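1/ Spent part of this weekend reading the Mengal write-up, the one everybody keeps forwarding with "household manipulation is basically solved." I have some questions, mostly about the word "solved."

2/ The claim: train a policy entirely in simulated kitchens, collect 1000 demonstrations, and it learns to open and close appliance doors in layouts it hasn't seen. The headline number is very good. I'm not going to repeat it, for reasons that should be clear by post 6.

3/ First thing I looked for was how "hasn't seen" is defined. Section 4, second paragraph. A kitchen counts as new if the cabinets, counters or floor have been swapped. The fridge can be the same fridge! Same hinge, same handle, same door weight, different wood on the floor.

4/ That's a test of whether the policy gets confused by decor. Fine thing to test. Call it that.

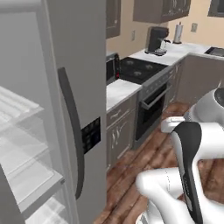
5/ Fridges are where I'd push hardest, by the way. A real one has a gasket. You pull, nothing happens, you pull harder, and then it lets go all at once and the arm has to cope with a door that's suddenly moving. The Mengal simulator models the hinge with a bit of friction and that's it. I read the appendix twice looking for a seal.

6/ Now the success metric. A trial passes if the door angle crosses a threshold at any point. Any point! So the robot can swing it open, clip it with an elbow on the way back, knock it shut, and that's a pass. Rosalind Sorensen pointed this out in a reply last August when the preprint went up and got a thumbs-up emoji for her trouble. Metric is unchanged in the new version.

7/ There are 300 evaluation trials, which sounds like plenty. But they come from 2 training seeds, and the gap between those seeds is bigger than the gap between their method and the Urkik baseline. It's in the supplementary table. The main figure shows the better seed as a solid line with no error band.

8/ I'm not accusing anyone of anything. People pick the nicer curve at midnight before a deadline. I've done it. A reviewer should still have asked.

9/ The baseline bothers me more. Urkik was built for tabletop pick-and-place with a fixed arm. They bolted a mobile base onto it, left the settings at default, and reported that it struggles near large doors. Well, yes.

10/ What I liked: the ablation on camera placement. They move the viewpoint around and show that performance drops when the robot's own arm covers too much of the view. That's useful, it's carefully done, and it's buried on page 11 -- I'd have read a whole paper about just that.

11/ Also liked: they released the scene files. I loaded a few and they run. Credit where due, the Broserska group still hasn't managed that for theirs.

12/ If anyone from the team sees this, my wish list is short. Hold out whole appliances, along with the finishes. Score the door at the end of the episode. Run more seeds and plot every one of them.

13/ And put it on hardware, even badly. The Kisthorpe people ran their policy on one actual secondhand fridge, it failed most of the time, and I learned more from their failure section than from this whole PDF.

14/ Someone's already asking if I think sim training is a waste of time. No. I use it every week. I just want the claim to be the size of the experiment.

15/ Muting this until tomorrow. If you have the seed table in a readable format please send it, the one in the PDF is a screenshot and I typed half of it out by hand.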